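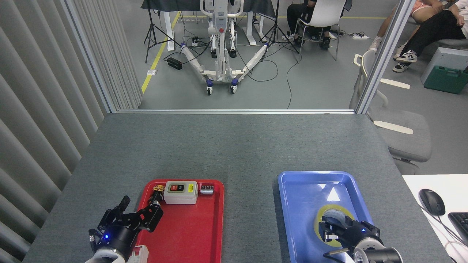

Skistiro Fair Listings: data card

Version notes last touched 2nd January. Maintained by Zeyu Hao, who also answers the mail, slowly.

What it is

A table of craft fairs, maker markets and oddity shows in the Duan valley, one row per show. It started as a list of which fairs had moved their dates without telling the vendors, and it grew because they kept doing it. The current release has 600 rows covering 117 separate shows. A show gets a new row each time it runs, or each time it says it will.

Files

fairs.csv is the main table.
moves.csv lists every change of date or venue, with the old value, the new value and the excuse as published.
venues.csv has addresses, parking and whether the loading door is wider than a folding table. (Check this one. Please.)

Columns that need explaining

status: planned, held, moved, canceled or silent. Silent means the show's date went by, the website still said "Coming soon!" and my emails went wherever they go.

booth_fee: the price for the smallest space, in dollars. Corner booths cost more and are not recorded, as every organizer has a different idea of what a corner is.

indoor: yes, no or tent. I have had letters about tent. It stays.

juried: yes if someone looks at your work before taking your money. If they look afterward, it's no.

theme: free text, copied from the flyer. Spelling is the flyer's own.

Where it came from

Flyers, organizer websites, vendor mailing lists and one very long phone call with the people who run the Pramance winter show. Dates were checked against a second source where there was one. For 37 rows there wasn't, and those have checked set to no. Use them for planning at your own risk, and don't drive a van two hours on the strength of one.

Known problems

November is a mess. Half the valley's shows land in the same two weekends, then move to avoid each other and collide again.

Drivlow Hall changed its name and then changed it back. Both names appear in fairs.csv. venues.csv has only the current one, so a plain join will lose 10 rows.

Attendance is not included. I collected it for a while, but organizers count the vendors, the vendors' kids and, in one case, the dogs.

Corrections

Send the show name, the row number and a link or a scan of the flyer. "Everyone knows it's in the spring" will not be merged.

License

Free to use and copy with credit. If you print it on a poster, leave room to cross things out.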